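July, shop bench, 4 pm

Cable rework on the left arm. Pulled the old ties off the upper link and redid the run with bands so the bundle stays put when the elbow turns. Hand is back on, red ring seated at the wrist. Torque on the wrist screws is my guess until the Plilon sheet comes. Bench cleared for the sweep test.

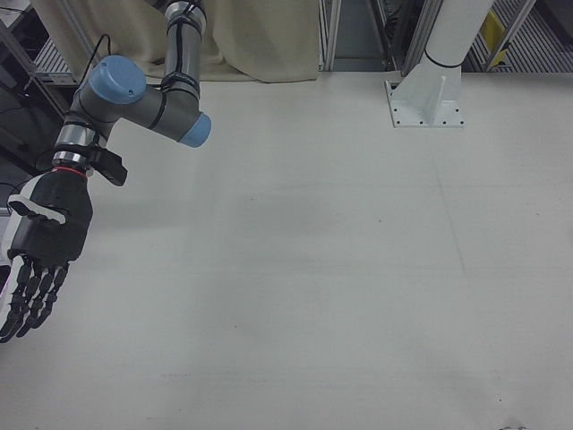 Parisa would leave more slack at the elbow, 40 mm at least, and asked that the thumb be run by itself before any four-finger grasp. Fair. Added both to the list.

Ran the wrist through 36 short moves at low speed from the laptop. Logged a stall on the index finger twice, same angle both times. Could be the tendon, could be my current limit, which I set low after the Heinonen supply tripped. Craig has the spare driver board at home.

Parked pose for the night is hand hanging over the left side, fingers down, clear of the surface. Column on the right runs up out of frame, base bolted, adapter plate still to be cut.

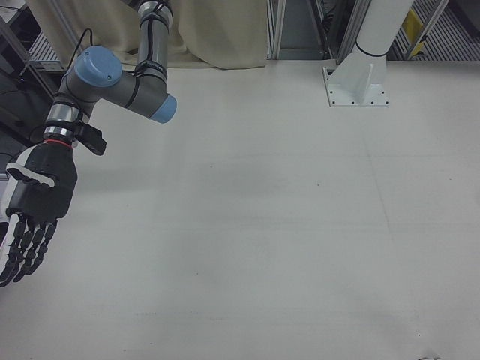 p. 6

To do: raise limit in small steps, recheck index, slack at elbow, ask Shirin for about 4 m of the thin black cable. Label both ends this time.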